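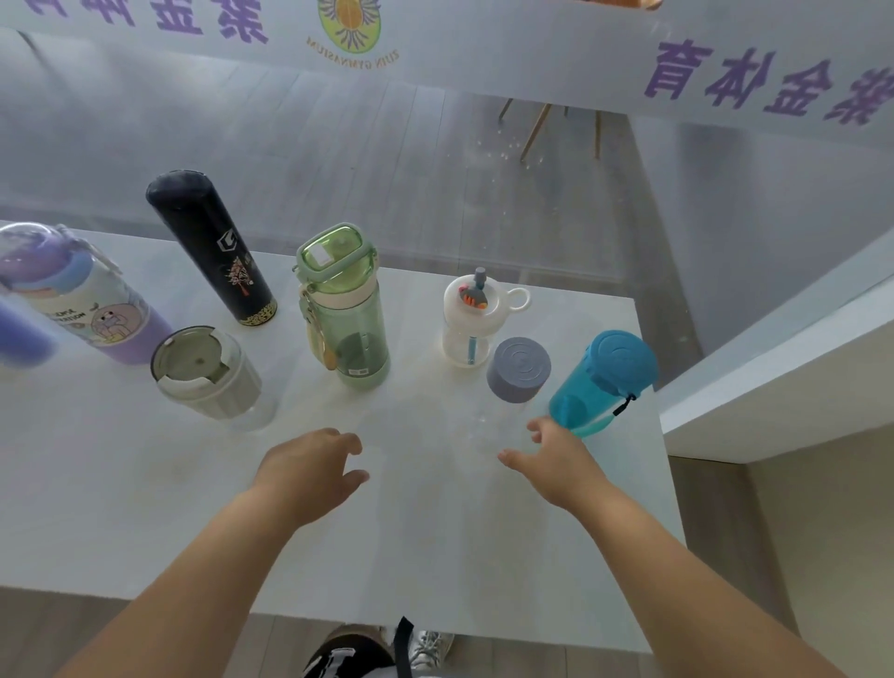
# Getting the smell out of a reusable water bottle

I love a good deep clean, and bottles are the most satisfying thing in my kitchen to do! You need baking soda, white vinegar, a bottle brush and one evening.

## Take it apart first

Pull off the lid, the straw if there is one, and the rubber ring inside the cap. That ring is where most of the stink lives. A toothpick or the handle of a teaspoon gets it out without tearing it.

## The soak

1. Wash everything in warm soapy water and rinse.
2. Put 2 tablespoons of baking soda in the bottle and fill it to the top with warm water.
3. Drop the small parts in a bowl of the same mix.
4. Leave it all overnight with the lid off.
5. Scrub, paying attention to the threads at the neck, then rinse until the water runs clear.

Still smells like old coffee? Rinse it well, then do a second round with 300 ml of white vinegar topped up with water – an hour is plenty. Don't mix the two in a closed bottle, they fizz like mad.

## Drying

Stand it upside down on a rack, tilted a little so air gets in. My Mastton rack has tall pegs and I adore it, but a folded dish towel and a chopstick work fine too. Put the ring back only when it's bone dry.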